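Bottle corner, June 9, 2024

Quick gallery from the Welley Street place, the corner with the marble floor. Red-brown marble, leafy grey wallpaper, yellow bin. Bottles mostly. More to come in July when I get a minute. Waqas Qureshi

1. Bottles by the bin

Basket's got a fair few in it, more on the floor out front. Flowers in the white pot at the back, little terracotta vase up nearer the front. Love that vase.
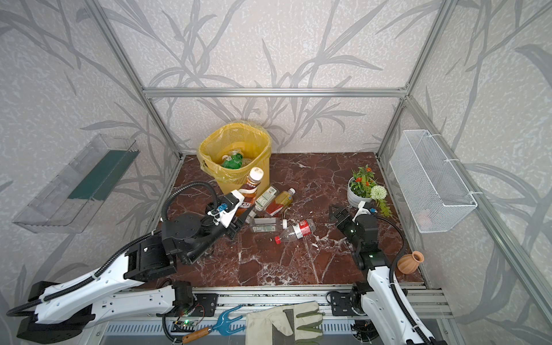
2. Down at floor level

Empties on their sides, caps still on most. Caps go in a seperate bag at our depot so please twist them off first.

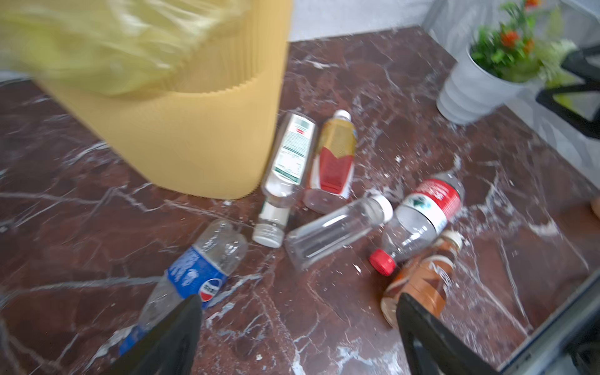
Pepsi, tea and the rest, beside the yellow bin.

Same bin, more of the wallpaper. Shaikh picked that pattern, 2 rolls left over if anyone wants them.
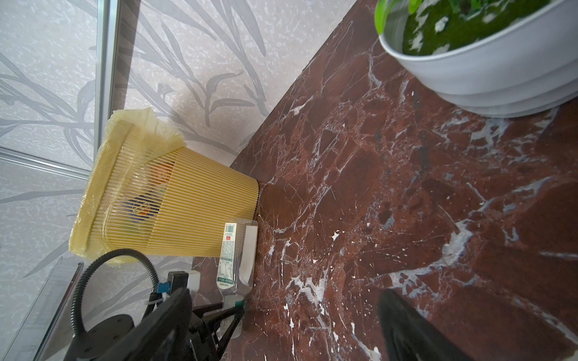

Colours showing through the slats. Water bottle with the green and white cap.

Then the gold and red one, an energy drink, 东鹏特饮 down the label. Clear one with no label near it aswell.

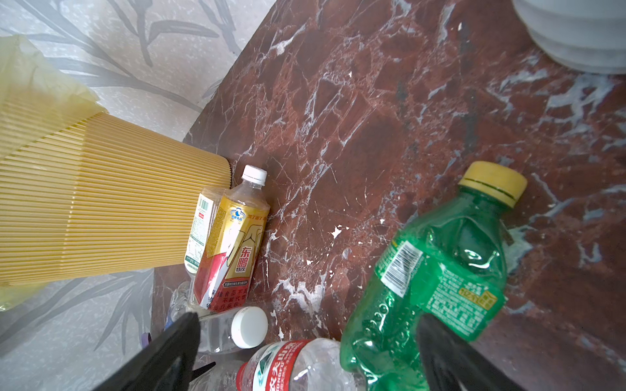

3. Drop-off

Nalness depot, side door. 30 bottles a bag, max 60 a visit. Rinse first please.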